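4.2 Foil as a kitchen and craft material in shared households

We came to foil rather late in the project, and we are glad we did. Our first round of interviews dealt mostly with paper and plastic wrap, and it was the people we talked to who kept bringing the conversation back to the roll of foil in the drawer: the piece saved from Sunday's potatoes, the sheet folded under a pan, the scrap a child had turned into a boat. By the end of November we had 3,432 diary entries that touched on wrapping materials of one kind or another, and foil came up in 500 of them.

What struck us most was how gently people treated it. A sheet of plastic wrap was used once and thrown out, while foil was smoothed flat with the side of the hand, wiped, and put back on the shelf (one household in Vindo kept a whole stack under the bread board). Several people told us they had learned this from a parent and had never thought to ask why.

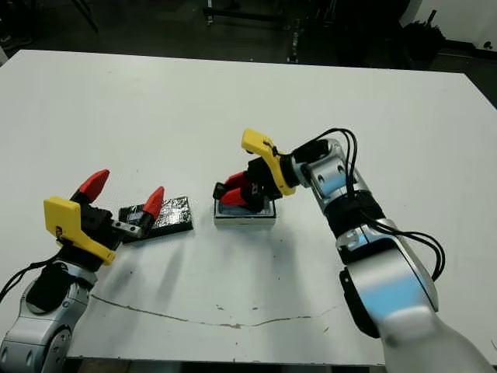 The same care showed up in the way people talked about creases. Many of them felt that foil was "used up" once it no longer lay flat, even when it had no holes and would have covered a bowl perfectly well. Others liked it better wrinkled, as it seemed to them to grip the rim of a dish more willingly. We asked 60 households to keep their used sheets for us over a month, and we spent a good many pleasant Friday afternoons sorting them on a long table, arguing over what should count as a tear.

Figure 3. Crinkled silver foil on a flat black rectangular pad, on a white tabletop.

Households in Sipos threw foil out sooner than those in Vindo, and we suspect that drawer space has a good deal to do with it. We return to storage in Section 4.3.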